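4. Keeping the Field Crews: What Happened to Tower and Fiber Staff After the Villport Merger

4.1 Background to the reorganization

When two regional carriers combine, the conversation outside the company tends to settle very quickly on the stores and the call centers, and there are good reasons for that. Those are the places where the overlap is easiest to see. Two storefronts on the same block do not both need to stay open, and two billing departments will sooner or later become one. What is talked about far less is the part of the workforce that climbs, splices, digs and drives, and it was this part of the workforce that drew us to Villport in the first place.

The merger we studied joined Raserham, a wireless carrier with a long history in the coastal counties, and Unow, a younger company that had built most of its network inland. Neither was large by national standards. Both leaned heavily on one outside contractor, Woldemariam, for tower work and for the fiber runs that connect towers to the switching centers. The contractor was not a party to the merger and had no seat at the table while it was being planned, although its crews probably felt the effects as early as anyone did.

We came to the subject with a fairly simple expectation, drawn from the earlier studies reviewed in Section 2. We supposed that field employment would dip in the months after the two networks were joined and then recover slowly as new construction began. As the reader will see, the pattern was a good deal messier than that, and some of the mess is interesting enough that we have given it more space than we first planned.

4.2 How the interviews were arranged

We spoke with 58 people in all. Most were field technicians employed by one of the two carriers before the merger; the others were crew leads, dispatchers and warehouse staff, along with a smaller group employed by the contractor. Interviews were held wherever it suited the person being interviewed, which in practice meant break rooms, parked trucks, kitchen tables and one very loud diner. We asked everyone the same opening questions about their work before and after the merger, and then let the talk go where it wanted to go. It often went to overtime.

A word about the records. Raserham and Unow kept their work orders in different systems, and the two did not agree on what a work order was. At Raserham, a single visit to a tower might produce several orders, one for each task. At Unow, the whole visit was one order, with the tasks listed in a notes field that some technicians filled in lovingly and others left blank. We matched the two sets by site and by shift, and where we could not match them with any confidence we left them out.

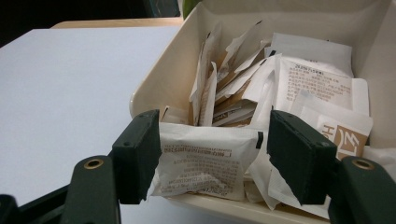
Figure 6. Paper sachets in a cream-colored plastic tray, with the two dark green fingers of a hand-held gripper.

The matching took us most of a season, and we would gently warn anyone planning similar work to allow more time for it than seems reasonable. There is no shortcut that we could find. Site names had been changed when towers were sold, changed back when leases were renewed, and in a few cases shared by two towers on the same hill. The dispatchers were our best help here. Several of them could tell from the street address and the name of the landowner which site was meant, and their memory was a better guide than either database.

4.3 Findings on employment and hours

The first finding is that the carriers kept nearly all of the technicians who wanted to stay. Technicians told us they had been promised as much early on, in a series of meetings at the Villport depot, and most of them felt the promise had been honored. The losses that did occur came mainly through retirement and through people moving to the contractor, where the pay was a little better and the travel a good deal worse.

The second finding sits less comfortably beside the first. Although the jobs remained, the work inside them changed. Before the merger, a Raserham technician usually looked after a fixed group of sites and came to know them well: which gate stuck, which equipment shelter ran hot in summer, which farmer liked a phone call before anyone drove across his pasture. Under the combined company, sites were pooled and assigned by a central desk. Technicians from the Unow side were used to this arrangement and mostly thought nothing of it. Those from the Raserham side minded it very much, and they came back to it again and again, even when we had asked about something else.

It would be easy to treat this as plain nostalgia, and we did wonder about that. But the complaint had a practical side. A technician who knows a site can often guess the fault before leaving the depot and load the truck to suit. One who is new to it is more likely to arrive without the right part and have to come back. Repeat visits show up clearly in the matched records, and they were more common in the former Raserham territory once the pooling began. We cannot say that the pooling caused them — new radio equipment was being installed in the same months, and new equipment brings its own troubles — but the crews themselves were in no doubt.

Hours followed a similar course. Overtime rose in the first stretch of construction, fell when the permits for the northern sites were held up, and rose again when they came through all at once. People with young families found this hardest. A steady ten-hour day can be planned around, as one splicer put it to us, and a day that might be six hours or sixteen cannot.

4.4 The contractor's position

Woldemariam's crews stood in an odd spot through all of this. The contractor had held 2 separate agreements, one with each carrier, and these were folded into a single agreement in June 2023. The rates in the new agreement were closer to Unow's than to Raserham's, and crews who had worked mostly on the coast saw their weekly pay go down even as the amount of work went up. Some moved inland. Others took on jobs for the cable company or the county, which had its own fiber program under way, and made themselves available for tower work only when the weather was good.

None of this appears in the carriers' own account of the merger, and we do not think anyone was hiding it. A carrier counts its employees, and contractor staff belong to somebody else's count. Still, a statement that the network side of a merger was spared will mean something rather different to a person on the payroll than to a person climbing the same tower under a contract. We would like to see future studies follow both groups from the start, ideally with the contractor's payroll records in hand, which we were able to consult only in part.

The next section takes up training, and in particular the question of who paid for the climbing certificates when technicians moved between the carriers and the contractor.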